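Notebook, textile wear bench
28/03/2023
Pilling and laundering series, knit garments, entry 16

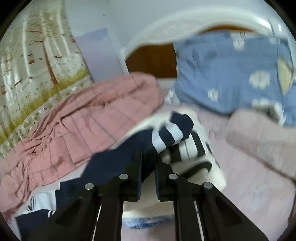

Carried on with the wash series from the last entry. Ohemaa Lamptey set the drum program before I got in and left the settings on the sheet: normal cycle, cool fill, low spin, no softener. Load was made up to standard weight with the plain cotton ballast. Ballast pieces from the older bag are getting thin at the hems and two have started to shed. I pulled those two and replaced them from the new bag. Need to note this on the load sheet as well, as the shed lint ends up in the filter weights.

Filter lint, dried and weighed, total for the load: 1,510 mg. Previous load at the same settings was higher at 2,348 mg. I don't want to read anything into the drop yet. The previous load had the Pondevano fleece in it and this one did not. Should have been run separately from the start. From the next load on, fleece goes alone with ballast, even if it costs us an extra half day.

Weighing: the small balance drifts for the first few minutes after the door is closed. Kekeli Ayaaba thinks it is the vent over the bench. Taped a sheet of card along the vent side and the drift went down but did not go away. For now, close the door, wait five minutes, tare, wait one minute, read. Write down the tare as well as the reading. Three of the earlier entries have no tare and I can't correct them.

Pilling grades, graded under the slanted lamp against the photo standards, face side only:

Acuña jersey, after five cycles: 4
Acuña jersey, after ten cycles: 3-4
Vestow rib, after five cycles: 4-5
Vestow rib, after ten cycles: 4
Iltholm brushed, after five cycles: 3
Iltholm brushed, after ten cycles: 2

Kekeli graded the same set without seeing my numbers. We agreed on all except the Acuña at ten cycles, where he gave 3. Entered as 3-4 with his grade in the margin. If we are half a grade apart again on the next set we should bring in a third reader and take the median.

The Iltholm result is poor but expected. The brushed face has long loose fiber ends and they ball up early. What I want to know is whether the pills come off again with more cycles. On the tumble box they usually peak and then fall as the anchor fibers break. In the wash drum I have not seen the peak yet. Keep the Iltholm pieces going to twenty cycles even though the plan stops at ten.

Rib samples. Length recovery measured on the flat table, gauge marks 100 mm apart before washing. After ten cycles and overnight flat drying, the Vestow rib read 97 along the wale and 101 across. Within what the sheet allows. The marks themselves are fading. The laundry pen we have is not good past ten cycles on dark fabric, and on the darkest pieces I had to find one mark by touch with a pin. Switch to sewn thread marks in a light color. Thread has to be slack or it will gather the knit and spoil the measurement.

Drying. Half of the set went on the rack and half flat on mesh. The rack pieces show a fold line at the bar that does not relax in 24 hours. Do not measure across it. I would drop rack drying altogether, but the plan calls for both and Ohemaa wants the comparison for her write-up. Left it in.

Room conditions: temperature held all day. Humidity was low in the morning and slow to come up, and the conditioning clock was restarted once. Samples for tomorrow are on the mesh shelf, face up, labels toward the door. Please do not stack them. The brushed pieces pick up fiber from whatever is lying on them and then the grade means nothing.

Detergent: opened a new tub of the reference powder. Lot number is on the lid and in the log. Old tub had 86 g left, set aside in a sealed jar in case we need to check one against the other. Shake the tub before dosing; the fine part settles.

Machine: door seal has a smear of gray lint in the lower fold again. Wiped it out and did a rinse with no load. It should be wiped after every load and the sheet has no line for it. Added a line by hand. The printed sheet needs the same change.

To do
- sewn gauge marks on all new rib pieces
- fleece in its own load
- Iltholm to twenty cycles, grade at fifteen as well
- look for the missing tares in Kekeli's book
- order mesh, the second shelf is sagging
- ask Ohemaa whether the back of the jersey needs grading too, the plan only says "surface"

Drum free from noon tomorrow. Next load is jersey and ballast only.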